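November, late, kitchen table

Second week on the Lokent arm and I'm still not sold. They have us in the demo kitchen at Pridgate from eight until the light goes, two of us to a station, and the job is to move dishes by remote until the machine has seen enough of it to do the same on its own. That's the pitch, anyway. My own count hit 177 good runs this afternoon. The target on the wall is 1,905. I did the arithmetic over lunch and wished I hadn't.

Today was bowls again. I drive with the two hand controllers and watch the wrist view on the monitor, and what I get from it is a lot of bowl and very little kitchen. My depth sense goes completely. I creep in, stop, creep in again, and I know all that dithering gets saved along with the useful part. If the arm learns from me it's going to learn to hesitate. I said so at the afternoon check-in and was told the hesitation "averages out." Maybe. I'd like to see where it goes when it averages out. 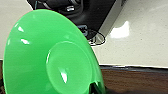
Green bowl from the wrist camera, foot ring toward me. The shine on that plastic drives me nuts.

I asked whether anyone had thought about glare. The counter has a bad spot too, a white patch that just burns out on the screen. The answer was that real kitchens have glare. Fine, true, but real kitchens also have people in them who can tilt their heads.

The Vallport group does it the other way, taking hold of the arm and walking it through the motion by hand. I tried that in the first week and liked it better – you feel the weight, you feel when something catches. It's slower to set up and my shoulder ached all night. Supposedly Hallgrímsson wants to compare the two methods before the end of the year. I'd read that report, if they ever write it.

What bothers me is how fast everyone says "it knows" about this thing. It has a pile of recordings of me being careful. Whether that makes it any good with a bowl it's never met, I couldn't say, and I don't think they can either.

Wrists sore. Need to bring the other chair cushion tomorrow, and ask about the missing hour on my timesheet.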